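Home | Forums | Statistics and Records | Regional League

Innings limits and the ERA table
Posted by wike_scorer, July, 19:42

The Zustberg club has published its pitching table with a minimum of 12 innings. Feder's left-hander is left out of it, although he threw 11 and two thirds and gave up 2 earned runs. I think the cut-off should scale with games played.

farpost:
It does scale. The rule is one inning per team game, and Feder have played 12. He is a third of an inning short.

wike_scorer:
One of those 12 was abandoned in the second. Under the league rules an abandoned game is replayed in full and its figures are struck out. That makes 11 games, and he qualifies.

lowandaway:
Struck from the standings, yes. I don't read it as applying to individual figures. Mastau kept theirs in the same situation. 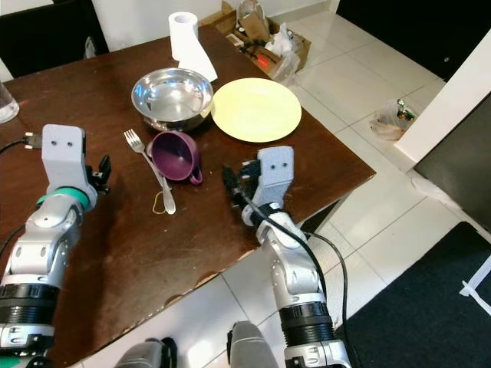
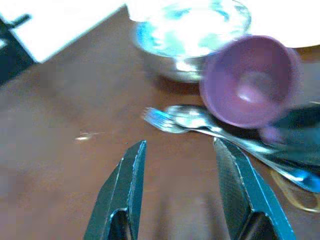
farpost:
Mastau kept them because their game had gone five innings and counted as complete. Different clause.

lowandaway:
Fair point on Mastau. I still disagree on the main one. If the figures go, his two outs from that game go too, and he drops to 11 innings exactly.

wike_scorer:
11 innings from 11 games meets the limit. His ERA moves from 1.54 to 1.64 over nine innings, assuming both runs came in other games. They did, I have the sheets.

groundrule2893:
Wike's own table uses batters faced and avoids all this. I would switch.

farpost:
Batters faced isn't recorded before the league went past 3000 games. You would lose every older season from the comparison.

wike_scorer:
I'll send the sheets to Zustberg tonight and ask which clause they used.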